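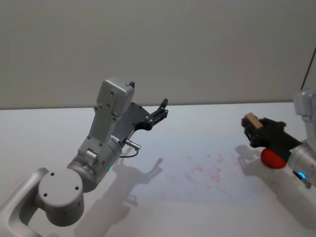
*Light gray wall, white tabletop.*

# Tondano Interior Wall Paint: Frequently Asked Questions

These answers apply to the Tondano Matte, Tondano Eggshell, and Tondano Primer lines sold through the Clindus counter. Exterior coatings and floor paint have separate data sheets. Color matching questions go to Juwita Mandagi; everything about application goes to Rizal Lumenta.

## Color

**How many colors are there?**

The current card has 156. Older cards list some colors that were dropped. We still hold the formulas for most of them and can mix them on request if you know the code printed on the back of the chip.

**Why does my gray look blue?**

Neutral grays pick up the color of whatever light reaches them. North-facing rooms get mostly sky light and push gray toward blue. Warm bulbs push it toward tan. A large lawn outside the window can turn it slightly green on a bright day. Look at the sample at the times of day when you use the room, with the lamps on if you normally have them on.

**Can I judge a color from the card?**

Only to narrow the list. The chips are small and surrounded by white paper, so grays look darker on the card than they do on a wall. Brush two coats onto a piece of primed board and stand it upright against the wall. A board lying flat takes light from above and will look lighter than the finished wall.

**Can you match a color from a phone photo?**

No. Bring a chip of the existing paint at least the size of a quarter, or an object with a flat, opaque surface in that color. The reader can't get a stable value from fabric with a loose weave, clear plastic, or anything with a metallic finish.

**Will two cans of the same color match?**

Cans from the same batch will. Cans from different batches can vary by a small amount that shows at mid-wall and does not show across a corner. If the job needs more than one can, pour them together in a clean bucket and stir before you start. This is called boxing. If you run short, finish at a corner and begin the new can on the next wall.

## Sheen

**Matte or eggshell?**

Matte hides patches, seams, and roller marks better. Eggshell cleans more easily. Use eggshell in kitchens, hallways, and behind desks or tables where chair backs and hands touch the wall. Use matte on ceilings and on any wall with strong light coming across it from the side.

**How washable are they?**

Tondano Eggshell is tested to 500 scrub cycles with a damp sponge and a mild cleaner. Tondano Matte is tested to 200. Both figures are for fully cured film. Neither product is meant for abrasive pads or melamine foam, and both will polish to a shiny spot if rubbed hard in one place.

**Can I touch up a single mark?**

On matte, usually yes. Use a small foam roller, keep the patch as small as possible, and feather the edge. On eggshell the patch will generally show from an angle even if the color is right. Repaint from corner to corner instead.

## Preparation

**Do I need primer?**

| Surface | Primer |
|---|---|
| New drywall | Yes, full coat |
| Bare plaster | Yes, full coat, after the plaster has dried through |
| Sound flat or matte paint | No |
| Sound eggshell or satin | No, but sand lightly and remove dust |
| Gloss or oil-based paint | Yes, after sanding |
| Patches and filler | Spot prime |
| Water, smoke, or marker stains | Stain-blocking primer (not Tondano Primer) |

**What happens if I skip spot priming?**

Filler absorbs more water from the paint than the wall around it does. The patch dries flatter and sometimes darker. This is called flashing. Extra topcoats reduce it slowly and may never remove it.

**Do I have to wash the walls?**

Wash any wall within reach of a stove, a light switch, or a radiator. Use a degreasing cleaner, rinse with plain water, and let the wall dry overnight. Elsewhere a dry microfiber mop is enough.

**How do I test whether old paint is oil-based?**

Rub a hidden spot with a cotton swab soaked in denatured alcohol. Latex paint softens and comes off on the swab. Oil-based paint does not. Houses painted before 1978 may have lead in the lower layers. Do not dry sand in that case. Use a certified tester first.

## Application

**How many coats?**

2 over a similar color. Deep reds and yellows may need three, even over a tinted primer.

**What roller should I use?**

A 3/8-inch nap on smooth drywall, 1/2-inch on light texture. Wrap new covers in masking tape and peel it off to remove lint. The cheap foam covers leave bubbles in eggshell and we do not recommend them for full walls.

**Why is there a darker band at the ceiling line?**

Usually a difference in texture between brushed and rolled paint. Cut in one wall at a time and roll it while the edge is still wet. Run the roller as close to the ceiling as you can. On long walls two people help: one cuts, one rolls.

**How long between coats?**

Four hours in normal conditions. Longer if the room is cold or humid. If the first coat feels cool to the touch, wait.

**Can I thin it?**

For rollers and brushes, no. For airless sprayers, follow the tip size chart on the data sheet before adding water. The Grurketti extender can be added to eggshell in hot, dry rooms. Do not use it in matte. It raises the sheen unevenly.

**When can I put furniture back?**

Light pieces can go back the next day if they do not touch the wall. Leave a gap behind tables and shelving until the film has cured, which takes roughly 30 days. Vinyl and rubber edges can stick to fresh paint and pull it off.

## Storage and Returns

**How long does an opened can keep?**

About two years if it is sealed well and never freezes. Wipe the rim and tap the lid down with a rubber mallet. Throw it out if it smells sour or has lumps that do not stir in.

**Can I return tinted paint?**

No, unless the color was mixed wrong. Bring the can with its label. Untinted base and primer can be returned unopened.

**Where do I pick up orders?**

At the Tambunan warehouse, side entrance. Orders placed by noon are mixed the same day except on Thursday, when the tinting machine is down for calibration until mid-afternoon. Ask for Sigita Ķēniņš or Ulises Troncoso. Trade accounts are handled by Zulkifli Mangundap.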